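The house rules of robot wrangling

The first thing I was handed at Breseda wasn't a robot. It was a ring binder with a coffee stain on the cover and 101 pages inside, and I was told to come back when I'd read it. I came back the same afternoon, having skimmed it, and got sent away again!

Breseda is a small outfit that teaches pairs of robot arms to handle fiddly household things, and I'd talked my way in for a month to find out how people in this line of work keep each other safe and keep their results worth having. There are big official standards for all this, of course, and the binder points you to them. But what people live by day to day is the house code, which they borrowed from a workshop called Aranda and have been scribbling on ever since.

Some of it is what you'd guess. Tie your hair back. Know where the stop button is before you touch anything else. Never lean across the table while the arms are live, even if something's rolling off it – let it roll. I broke that one on my second morning, over a pencil, and had to write my own name in the incident book.

Other rules took me longer to warm to. Every run gets a number and a line in the log, including the rotten ones. When I arrived they were on run 548 of a job called Utis, which is picking out one stem from a few lying together, and I'd assumed the duds were quietly binned. Not a bit of it. A failed grab stays in, with a note saying what the operator thinks went wrong, and the plan is to stop at 700 whether the numbers look pretty or not.

Then there's the rule about tables. Page 7 says the work surface should look like somewhere a person might live, within reason, and "within reason" has caused more arguments over tea than anything else in the binder. One camp wants every tool back on its hook before a run starts. The other says a robot that can only cope with a bare bench isn't much use to anyone. I began firmly in the first camp (I'm a tidy person) and have drifted. Stirero, the firm that checks their paperwork, asks only that whatever was on the table gets written down.

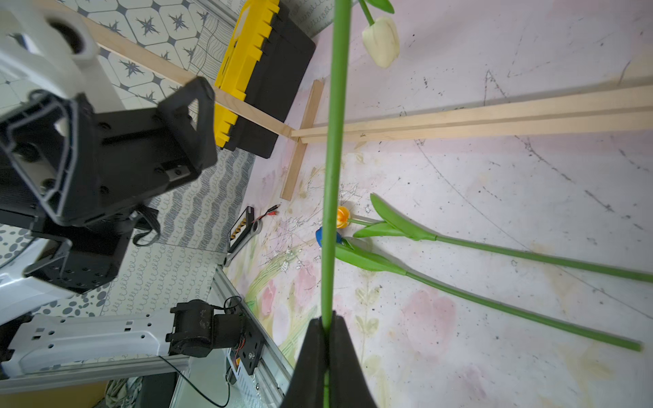 Hands off means hands off

My favourite page is the one about handing over. If you've been driving the arms and someone takes your place, you both say so out loud, and the arms stay still until you have. It felt daft for a day or two. Now I catch myself doing it at home with the car keys.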